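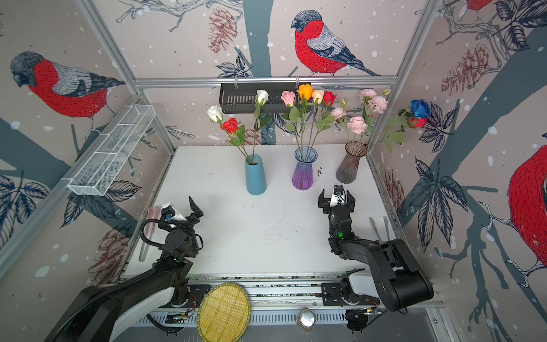

I've had the Zalter hardware wallet since the start of the summer, and after a few emails asking whether it's any good I've finally sat down to write this up (Oct 14, 2020, for anyone reading much later and wondering which firmware I'm moaning about). I paid for mine with my own money, there are no affiliate links here, and I'm a hobbyist with a modest pile of bitcoin and a few bits of other stuff I probably shouldn't have bought.

Up to now I'd kept everything on Grodov, like half the people at our little crypto meet-up in Brukuldale. It's a perfectly nice exchange to use, but one evening it went down for maintenance just as the price was jumping all over the place, and I sat there refreshing a login page and feeling a bit sick. I ordered the Zalter that same night.

## Setting it up

It comes in a plain little box with a cable, two recovery cards and a leaflet so thin I nearly threw it out with the packaging. Setup took me 23 minutes, and most of that was writing out the recovery words, checking them, and then checking them again because my handwriting is dreadful. The device makes you confirm every word on its own screen. It's tedious! But I'd much rather be bored at that stage than find out I'd muddled two words when I really needed them.

The PIN entry is where I got cross. There are two buttons and you scroll through the digits one at a time, and if you go past the one you wanted you have to go all the way round again. You do get quicker, though I still overshoot the nine nearly every time.

One tip — plug it straight into the computer. Mine refused to be recognised through a USB hub and I spent ages blaming the software.

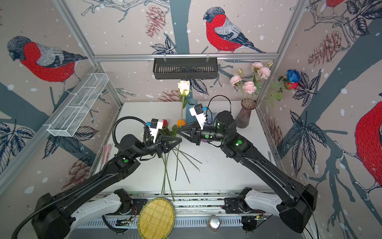
## Moving coins across

I sent a tiny amount first, as everyone tells you to, and then sat watching the confirmations come in like a kettle that won't boil. Once that had landed I sent the rest. The receiving address shows on the Zalter as well as on your computer, and you're meant to compare the two. Do it properly, the whole address, and not only the first few characters.

Grodov took its withdrawal fee both times, so the test run wasn't free. I don't hold that against Zalter, obviously, but put it in your sums if you've only got a small amount to move.

The desktop app is called Zalter Desk and it's fine. It's a bit grey and a bit slow to open, and the fee slider is a nice touch once you realise that the cheapest setting can leave you waiting for hours. I tried the history export for my tax records and got 1,364 rows, which gave me a fright until I saw that it lists every incoming and outgoing piece on its own line. There's a tick box to group them.

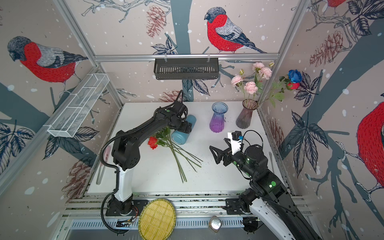

Grouping helps a lot, but the dates come out in American order and there's no setting to change that, so I had to fix the column by hand in a spreadsheet. I wrote to support about it and had a friendly reply the next morning saying it was planned for the November update. We'll see.

## How it compares with the Bai

I borrowed a Bai for a fortnight so I could be fair about this. The Bai has a bigger screen and proper touch entry for the PIN, and it's miles nicer to hold. It also talks to your phone, which the Zalter can't do at all. If you send coins every week, I think you'd be happier with the Bai.

It costs a good deal more, though, and its app kept nudging me towards swapping coins through a partner service. I found that really off-putting. I want my wallet to be dull and leave me alone, and the Zalter never once tried to sell me anything.

Battery doesn't come into it with the Zalter as it hasn't got one. The Bai lasted me 3 days before it wanted charging, with fairly light use.
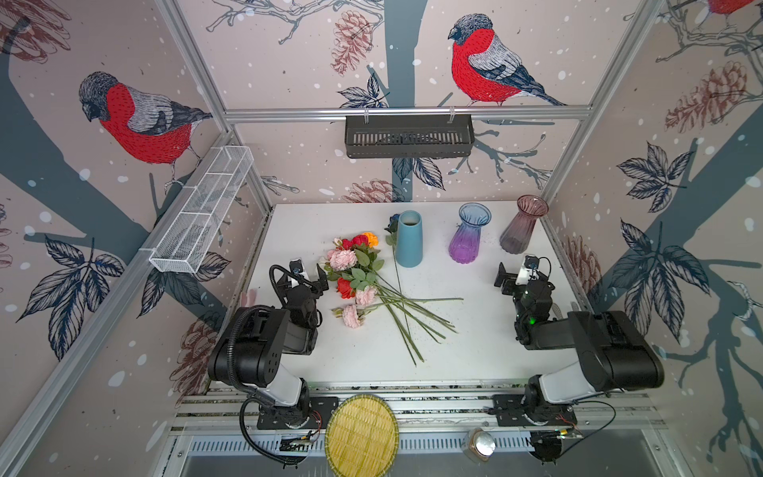 *Bullfinches, pine cones and a bunch of artificial flowers.*

## Niggles

- The cable is far too short.
- The screen is hard to read in bright light, and long addresses scroll past quicker than I'd like.
- You can only have a handful of coin apps installed at once. Removing one doesn't touch your coins, but the warning message is worded so badly that I nearly had kittens.
- The second recovery card has fewer lines than the first. I've no idea why.

## Would I buy it again?

Yes, for the way I use it. I buy a little, I move it across every so often and then I leave it be. If you've got less than £300 or so in total I'm not sure I'd bother yet, as the price of the device plus the withdrawal fees will eat up too much of it. Beyond that I'd say go for it, and buy direct from the maker's own shop — please don't get one second-hand, however tempting the price.

Four out of five from me, with the missing point shared between the PIN buttons and that silly cable. I'll add a note underneath when the update comes out and I've had a chance to try the export again.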